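Category: Faith & Heritage

Parish Records Project Enters Second Stage

The Kamstead Center for Church History has begun the second stage of its work on the parish registers of Stokulcombe. The registers span more than 300 years of baptisms, marriages and burials, and include 900 entries that have never been indexed.

Access to the originals remains limited to members of the Center and approved visitors – requests should be sent in writing before the end of March.

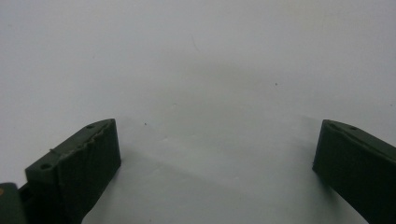
Congregations that hold related papers, such as vestry minutes or letters from former clergy, are invited to lend them for copying. Loans are returned within two months.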